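Keeping black clothes black

Quick page this time, laundry's going while I type. Most of it is stuff I've picked up from wrecking my own shirts.

Wash

Inside out. Always. Zips up, buttons undone.
Cold water, short cycle. If it's only been worn a few hours to an office, it doesn't need the long one.
Don't stuff the drum. Clothes rubbing on clothes is what turns them gray, more than the water does. Two thirds full, then stop.
Liquid soap for darks, not powder. Powder leaves chalky streaks in cold water and then you wash it all over again to get rid of them.
Half the soap you think. Really. Most of that dull film on old black T-shirts is soap that never rinsed out.
New jeans on their own the first couple of times. I skipped this once and had a blue bathmat for 5 years.

Vinegar

People ask about this one a lot. Half a cup of plain white vinegar in the softener slot, now and then, not every load. Helps shift the soap film. It does not "lock in" the dye, whatever your aunt says. Never with bleach, never in the same load, never in the same day if the machine hasn't been run in between. Check your machine's booklet too, some makers don't like it near the rubber seals.

Lint

Towels are the enemy. Keep towels and blacks apart and half the problem is gone.
Check pockets for tissues. Then check them again.
If it's already covered - dryer, no heat, 8 minutes, one dry damp-wrung cloth in with it. Sorry, damp cloth, wrung out well.
Sticky roller for the last bits. A strip of packing tape round your hand works the same and costs nothing.
Do the lint check somewhere flat with daylight on it. A bed with a pale sheet is good, you see the shape of the thing and you can get at the creases. Smooth it with your palm first, then work from the middle out.

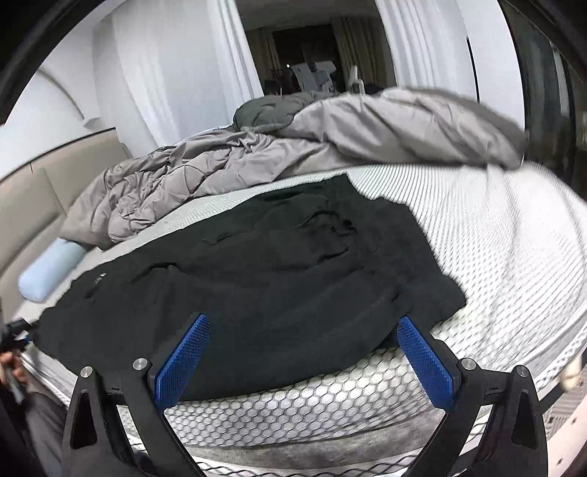 Black on a pale sheet, with wrinkles.

Drying

Shade. Sun takes the color out faster than any wash. If the line only gets full sun, hang inside out and bring in as soon as its dry.
Shirts hang from the hem, not the shoulders, or you get peg bumps.
Knits flat on a towel (an old one that's done shedding).
Indoors, leave a hand's width between things. Damp clothes packed tight smell by evening.

Shine marks

That's the iron. Iron black stuff on the wrong side, or put a thin cotton cloth between. Cool setting for anything polyester. Shine on wool trousers will sometimes lift with steam and a soft brush, on polyester it's usually there to stay.

Deodorant marks

Dry sock, rub gently. Don't wet it first, it smears. Old marks that have gone stiff - soak in cool water with a spoon of baking soda for an hour, then wash as normal.

When it's gone brown

Some blacks fade to a rusty color and no amount of careful washing will bring it back. Dye is cheap. Cotton takes it well, polyester needs its own kind, and the stitching is often polyester so it might stay the old shade. Hooman Mahmoudi wrote in to say he does all his work shirts in one batch each April, in an old bucket. Wear gloves. Wipe the sink straight after.

Next page is collars and cuffs, once I get the iron descaled.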